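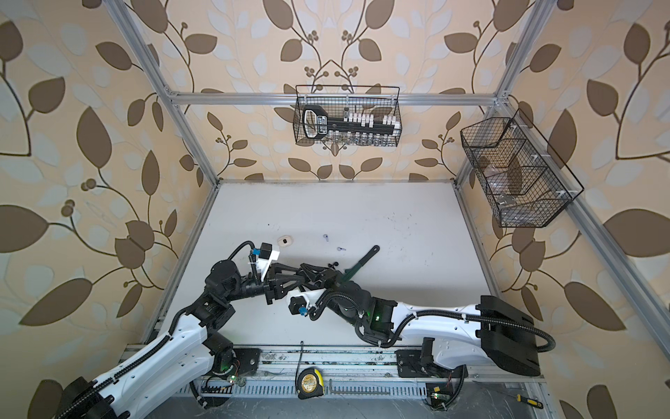

プロジェクト報告集 第2号 346ページ

コマンド選択式アドベンチャーゲーム「Plullitbridge」の制作と文章表示の改善

情報メディアコース ゲーム制作班

概要

本報告では、コマンド選択式の短編アドベンチャーゲーム「Plullitbridge」の制作過程と、試遊の結果を受けて行った文章表示部分の改善について述べる。本作は、画面下部の文章枠に表示される文を読み、「見る」「話す」「移動する」などのコマンドを選んで物語を進める形式のゲームである。制作には班で作成した実行プログラム「Hollis」を用い、シナリオは表計算ソフトで管理した。試遊では、同じコマンドを何度も選ばされること、既に読んだ文章を飛ばせないこと、次に何をすればよいか分からなくなることが問題として挙がった。このうち前の二つについては改修を行い、三つ目については部分的な対応にとどまった。

1. 背景

コマンド選択式のアドベンチャーゲームは、家庭用ゲーム機や個人向けコンピュータで古くから作られてきた形式である。文字を打ち込んで行動を指定する形式に比べると、選択肢から選ぶだけで済むので入力の手間が少ない。その一方で、選択肢を上から順に全部試せば先へ進めてしまうという性質があり、遊ぶ側が考えなくなるという批判もある。

班でこの形式を選んだのは、絵や動きの量が少なくても一本の作品として完成させられる見込みがあったためである。前年度の班はアクションゲームに取り組み、敵の動きの調整に時間を取られて一面しか完成しなかった。その引き継ぎ資料には「最後まで遊べるものを先に作ること」と書かれており、今回の企画ではこれを最初の条件にした。

もう一つの理由は、文章の表示という一見単純な部分に、調べる余地があると考えたことである。文字を一字ずつ出すか一度に出すか、改行をどこに入れるか、読み終えた文を後から見返せるかといった点は作品によって扱いが違う。遊びやすさに大きく影響するはずだが、企画の段階では話題になりにくい。班でも最初の打ち合わせでは登場人物と背景の話ばかりで、文章枠の話はまったく出なかった。

2. 目的

本プロジェクトの目的は次の二点とした。

第一に、開始から結末まで通して遊べるコマンド選択式アドベンチャーゲームを完成させること。

第二に、文章の表示方法とコマンドの出し方について試遊者の意見を集め、改善前と改善後の版を比べること。

なお、物語の面白さの評価は目的に含めていない。試遊の記録用紙には物語についての感想も多く書かれていたが、集計の対象にはしなかった。

3. 作品の内容

3.1 物語

舞台は、川沿いの架空の町プルリットブリッジである。町の放送局で保管されていた録音テープが一本なくなり、主人公である新人の局員がその行方を調べる。調べる場所は放送局、駅、橋のたもとの喫茶店、町外れの倉庫である。

当初の案では宇宙船の中を舞台にしていたが、背景画を描く段階で資料集めが追いつかず、町の話に変更した。この変更によって、すでに書いていた導入部の文章は大半が使えなくなった。ただし、録音テープの中身を少しずつ聞いていくという仕掛けは最初の案から残したものである。

結末は二種類ある。倉庫でテープを見つけた後、放送局に返すか、元の持ち主に渡すかを選ぶことで分岐する。途中の選択によって会話の細部は変わるが、結末には影響しない。途中で行き詰まって終わる展開も一度検討したが、試遊の時間が足りなくなるおそれがあったので入れなかった。

3.2 操作

操作は方向キーと決定キー、取り消しキーだけで行う。マウスには対応していない。画面は上側が背景と人物の絵、下側が文章枠で、コマンドの一覧は文章の表示が終わると右側に出る。

コマンドは「見る」「話す」「聞く」「使う」「移動する」を基本とした。「見る」と「使う」を選ぶと、さらに対象の一覧が開く。対象の一覧は場所ごとに違い、調べ終わった対象も残したままにしていた。これが後に述べる問題の原因の一つになった。

4. 制作環境

4.1 実行プログラム「Hollis」

Hollisは、シナリオのデータを読み込み、文章や絵の表示、音の再生、分岐の処理を行うプログラムである。既製の制作ツールを使う案もあったが、文章表示の仕組みを細かく変更する必要があったため、自分たちで書くことにした。

機能は必要なものに絞った。文章の表示、背景と人物の絵の切り替え、効果音と曲の再生、フラグの記録、条件による分岐、セーブとロードである。人物の絵を動かす機能や画面を揺らす機能は、要望はあったが実装していない。

文章の表示では、一文字ずつ出す方式を標準とした。決定キーを押すと残りの文字が一度に出て、もう一度押すと次の文へ進む。この「一度目で全部出す、二度目で進む」という動作は多くの作品で使われているが、最初に作った版では判定が甘く、一度押しただけで次の文まで進んでしまうことがあった。キーを押した瞬間だけを検出するように直して解決した。

4.2 シナリオの管理

シナリオは表計算ソフトの一行を一つの文章単位として書いた。列には、行の番号、場所、話し手、本文、表示する絵、鳴らす音、必要なフラグ、立てるフラグを置いた。これを文字データとして書き出し、「Import」という名前の変換用プログラムでHollis用の形式に直す。

企画時に決めたシナリオの上限は700行で、完成版は660行になった。上限を決めておいたことは作業の見通しを立てるうえで役に立ったが、終盤では上限に合わせるために会話を削る作業が発生し、喫茶店の場面のつながりが悪くなった。後から見ると、場所ごとに上限を分けておくべきだった。

Importには、書式の誤りを見つける機能も付けた。存在しない絵の名前が書かれている行、立てる場所がないフラグを条件にしている行、文章枠に入りきらない長さの行を見つけて一覧に出す。とくに三つ目は効果があり、文がはみ出す不具合は試遊の前になくなった。反対に、どこからも使われないフラグを立てている行は検出しておらず、不要なフラグがかなり残っていた。

4.3 音

曲は班内で作成し、効果音も録音したものを加工して使った。ドアの音や足音は校内で録った。録音テープの場面の声は、加工の練習を兼ねてわざと音質を落とし、雑音を足している。台詞全体に声を付ける案は、録音と編集の時間を見積もった時点でやめた。

音量の設定画面は試遊の直前に追加した。曲と効果音を別々に調整できるが、テープの声は効果音の側に入っているので、効果音を切ると声も聞こえなくなる。文章でも同じ内容が表示されるため進行に支障はない。

5. 制作の経過

前期は企画とHollisの基本部分の作成にあてた。夏休みの前に、仮の文章と単色の背景だけで二つの場所を行き来できる版ができた。この段階で一度動かしてみたところ、場所の移動のたびに同じ説明文が出るのが煩わしいと分かり、初めて訪れたときだけ長い説明を出すように変えた。

後期に入ってシナリオを本格的に書き始めた。複数人で同じ表を編集していたため、行の番号が重なったり、片方の修正がもう片方の保存で消えたりする事故があった。途中から場所ごとに表を分け、書き出しのときにまとめる方式に変えた。分けてからは修正が消えることはなくなったが、場所をまたぐフラグの名前がそろわず、駅で立てたはずのフラグを倉庫で読めないという不具合が増えた。フラグの名前だけを書いた別の表を作り、新しく使うときは必ずそこに書き足すという決まりにした。

背景画は、線画を紙に描いてから取り込み、色を付けた。放送局の廊下と録音室は同じ線画をもとに家具を描き足したものである。人物の絵は表情の違いを用意する予定だったが、主人公の上司と喫茶店の店主だけになった。

試遊は2月に、放課後の16時から行った。試遊の会場は普段の教室で、音はヘッドホンで聞いてもらった。

6. 試遊の方法

試遊では、最初に改善前の版を遊んでもらい、感想を記録用紙に書いてもらった。改善後の版は日を改めて、別の参加者に遊んでもらった。同じ人に両方を遊んでもらうと、二度目は話の筋を知っている状態になり、文章の読みやすさを比べるのが難しくなると考えたためである。

記録用紙には、文章の速さ、文字の大きさ、コマンドの選びやすさ、困った場面の四項目を設け、自由に記述してもらった。点数を付ける欄は設けなかった。参加者の数が少なく、平均を出しても意味のある比較にならないと判断した。

あわせて、Hollisに操作の記録を残す機能を加えた。どの行を表示したか、どのコマンドを選んだか、そのときの経過時間を文字データとして保存する。この記録部分を班では「Skorton」と呼んでいる。Skortonの記録を見ると、参加者がどこで長く止まったか、どのコマンドを繰り返し選んだかが分かる。

遊んでいる間は、班員は原則として助言をしなかった。ただし、同じ場所で進めなくなり、参加者から申し出があった場合には次の行動を伝えた。助言した場面は記録用紙の余白に書いておいた。

7. 試遊の結果

7.1 同じコマンドの繰り返し

もっとも多かった意見は、同じコマンドを何度も選ばなければならないというものだった。放送局の録音室では、「見る」から棚を三回選ばないと次の会話が出ない作りになっていた。書いた側としては、棚を調べるたびに少しずつ違うことに気付くという演出のつもりだった。しかし参加者からは、一度調べたものをもう一度調べる理由が分からないと指摘された。

Skortonの記録でも、録音室で止まっている時間は他の場所より長かった。棚を一度調べた後、机、窓、ドアと順に調べ、移動を試し、また戻ってくるという動きが複数の参加者に共通していた。

7.2 既に読んだ文章

二つ目は、既に読んだ文章を飛ばせないという点である。対象を間違えて選び直した場合、前と同じ文章が一文字ずつ表示される。決定キーを押せば一度に出るが、長い会話ではそれを何度も押す必要があった。結末の違いを見るために途中のセーブから始めた参加者は、倉庫の会話を丸ごと読み直すことになった。

会話の途中で前の文を見返したいという意見もあった。決定キーを連続で押していて、重要な文を飛ばしてしまったというものである。

7.3 次の行動が分からない

三つ目は、次に何をすればよいか分からなくなるという点である。とくに喫茶店で店主の話を聞いた後、駅に戻る必要があることに気付かない参加者が多かった。店主の台詞には駅のことが出てくるが、文の途中に一度書かれているだけだった。4.2で述べた行数の調整の際に、駅へ行くよう促す会話を削っていたことが後で分かった。

7.4 その他

文字の大きさについては、ちょうどよいという意見が大半だった。文字の速さについては、遅いという意見と速いという意見の両方があった。文章枠の色が背景と近く、喫茶店の場面で読みにくいという指摘もあった。曲については、倉庫の曲が短く、繰り返しの継ぎ目が目立つと書かれていた。

また、セーブの画面で取り消しキーを押すと、一つ前の画面ではなく題名の画面に戻ってしまう不具合が見つかった。進行中のデータが失われるものだったので、その日のうちに修正した。

8. 改善

8.1 コマンドの整理

録音室の棚のように、繰り返し選ぶ必要がある対象は、原則として一回で次へ進めるように変更した。三回に分かれていた文章は一続きの会話にまとめた。例外として、テープの再生だけは繰り返しを残した。再生のたびに聞こえる内容が増えるという仕掛けが物語の中心になっているためである。その代わり、続きがあるときは文章の最後に「まだ続きがあるようだ」という文を出すことにした。

調べ終わって新しい文章が出なくなった対象は、一覧の中で灰色の文字にした。一覧から消す案も試したが、前に見た説明をもう一度読みたい場合に困るため採用しなかった。

8.2 早送りと履歴

既に読んだ文章を早送りする機能を加えた。早送りのキーを押している間、読んだことのある行は待たずに進み、初めての行に来ると止まる。読んだかどうかは行の番号で管理し、セーブデータとは別に保存する。最初はセーブデータの中に入れていたが、その作りでは前のセーブから始めたときに既読の情報まで戻ってしまい、機能の意味がなくなっていた。

行の番号で管理しているため、シナリオの表に行を挿入して番号がずれると、既読の情報もずれる。改善後の版では番号を固定し、後から足す行には末尾の番号を割り当てることにした。表の見た目の順番と番号が一致しなくなり、編集する側には分かりにくい。

文章の履歴は、上方向のキーで開くようにした。直前の会話を話し手の名前と一緒に表示する。場所を移動すると履歴は消える。消さずに残すことも技術的には可能だったが、表示に使う処理が重くなり、教室の古いパソコンでは一瞬止まることがあった。

8.3 手がかりの追加

次の行動については、手帳の画面を追加した。主人公がこれまでに知ったことが短い文で並び、最後の行に今気になっていることが書かれる。喫茶店の後であれば「店主は駅の預かり所のことを話していた」と表示する。次の行き先をそのまま書く案もあったが、指示を読んで従うだけの遊びになるという意見が班内で強く、知った事実だけを書く形にした。

喫茶店の会話も見直し、駅についての台詞を会話の最後に移した。

8.4 表示の調整

文字の速さは、設定画面で「遅い」「普通」「速い」「一度に表示」から選べるようにした。文章枠は濃い色に変え、下の絵が少し透ける設定をやめた。倉庫の曲は時間がなく、そのままになっている。

9. 改善後の結果と考察

改善後の版では、録音室で長く止まる参加者はいなくなった。灰色の文字の意味は説明していなかったが、記録用紙には「調べ終わったものが分かって便利」という記述があり、説明なしで伝わっていたと考えられる。ただし、灰色の対象は選べないものだと思って一度も選び直さなかった参加者もいた。この場合、二度目の説明文はまったく読まれないことになる。

早送りは、結末の違いを見る場面でよく使われた。一方、履歴はほとんど使われなかった。操作の説明画面に書いてはあったが、その画面を開いた参加者自体が少ない。文章枠の隅に小さな印を出すなどの方法が必要である。

手帳についての反応は分かれた。喫茶店から駅へ進む場面では止まる時間が短くなったが、手帳を開いてもまだ分からないという意見が残った。手帳の文を書いた班員は話の筋を知っているので、どの程度の手がかりで足りるのかを判断しにくい。シナリオを読んでいない班員に手帳だけを見せて確かめる手順を、早い時期に入れておけばよかった。

また、コマンドを整理した結果、全体の遊ぶ時間が短くなった。操作の待ち時間が減ったことによる部分と、探し回る時間が減ったことによる部分があり、Skortonの記録からは二つを分けられなかった。記録しているのは行の表示とコマンドの選択だけで、文字の表示が終わった時刻を残していないためである。読んでいる時間と迷っている時間を区別するには、この時刻の記録が必要になる。

改善前と改善後で参加者が違うので、結果の差には人による違いも含まれている。ゲームに慣れた参加者が改善後の版に偏っていた可能性もある。記録用紙で普段遊ぶゲームの種類を聞いておくべきだった。

10. 残った課題

未対応の項目は次のとおりである。

倉庫の曲の継ぎ目の修正
テープの声の音量を効果音から分けること
使われていないフラグの検出をImportに加えること
履歴の存在を画面上で知らせること
Skortonに文字の表示が終わった時刻を残すこと
喫茶店の場面で削った会話の復元

喫茶店の会話については、削る前の文章が古い表に残っている。ただしフラグの名前が現在のものと違うため、そのまま戻すことはできない。引き継ぐ班が使う場合は、フラグ名の表と照らし合わせて書き直す必要がある。

付記

Hollisのソースコード、シナリオの表、背景の線画は班の共有フォルダに保存した。シナリオの表は「最終」と「最終_修正」の二つがあり、完成版に対応するのは「最終_修正」のほうである。Importで変換するときは、場所ごとの表を同じフォルダに置いてから実行すること。フォルダ名に空白が入っていると読み込みに失敗する。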